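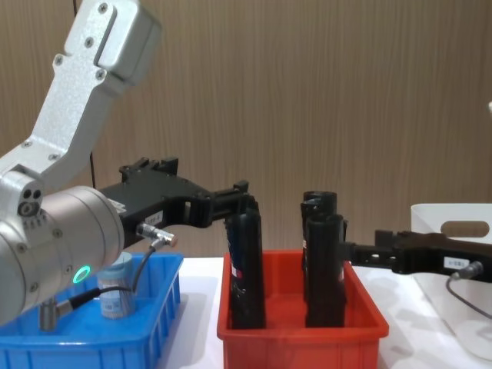 Blue and red bins on the sorting table, with one of the black containers upright in the red bin.

Trindance Reuse Store: progress report to the Hukby Fund
Prepared by Abundio Magaña, stores lead
27 March 2022

Period covered

This report covers the work done since the grant was confirmed in October. The grant pays for the sorting and re-shelving of small household stock at the Ibarra Road store, along with bins, labels and table space. It does not cover the furniture floor, which is reported separately.

Where things stand

The back room has been cleared and the sorting table is in daily use. We have now sorted 251 crates of bottles, tubs, tubes and other small containers. Most of this stock came to us mixed, and a fair amount of it had been in the building for years. The oldest delivery note we found was dated 1977. It has been put with the store records and the goods it listed are long gone.

The written sorting method agreed at the start has been kept, with two changes described below. In short, each crate is emptied in small batches. Items are put into bins on the table, checked for a readable label, and then either shelved, sent for recycling or held for a second look.

Bins and baskets

We tried several kinds of bin before settling. The shallow trays we already had were too low for tall bottles, which fell over whenever the table was knocked. We now use coloured plastic bins for the working batch and a deeper white one for larger pieces. Blue is for light or clear containers. Red is for black and dark ones. The colours were chosen from what the supplier, Bandent, had in stock, but people have learned them quickly and we do not plan to change them.
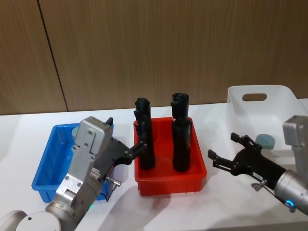
Dark containers have taken the most time. They look much alike from above, and on many of them the label is small. The first change to the method deals with this. Dark containers are now stood upright in the bin and kept a little apart, so that a label can be found without taking everything out again. It slows the filling of the bin slightly and saves more than that at the checking stage.

The second change is to the batch size. We began with full bins and found that the ones at the back were being missed. Batches are now small enough for each item to be reached from the front of the table. There is no fixed number, as the containers vary so much in width.

Labels

Anything with a label that can be read is entered in the stock book under its own name. Anything with a damaged or partly missing label goes to the holding shelf and is looked at again on the next sorting day. Containers with no label at all are not shelved. We had hoped to match some of these by shape and cap, but the results were poor and we have stopped doing it.

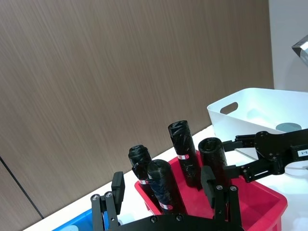 The holding shelf is fuller than we would like. It was planned as one shelf and is now 3. We expect to bring it back down once the remaining dark stock has been through, which should be early in the next period.

Spending

Spending is within the agreed budget. Bins and baskets came in under the estimate and shelving came in over it, by almost the same amount. We would like to move the unspent part of the labels line to shelving and ask for your agreement to this. No other changes are requested.

Problems

Delivery of the second lot of shelving was late, and crates had to be kept in the corridor until it arrived. The corridor is now clear. The stock book is still on paper and copying it up takes most of a morning each week.

Next period

Five pieces of work are planned: finish the dark containers, reduce the holding shelf, move the stock book to a spreadsheet, replace the cracked crates, and label the shelf ends in larger print. The crates will be bought first. A quotation from Bandent has been requested and will be sent on to you when we have it.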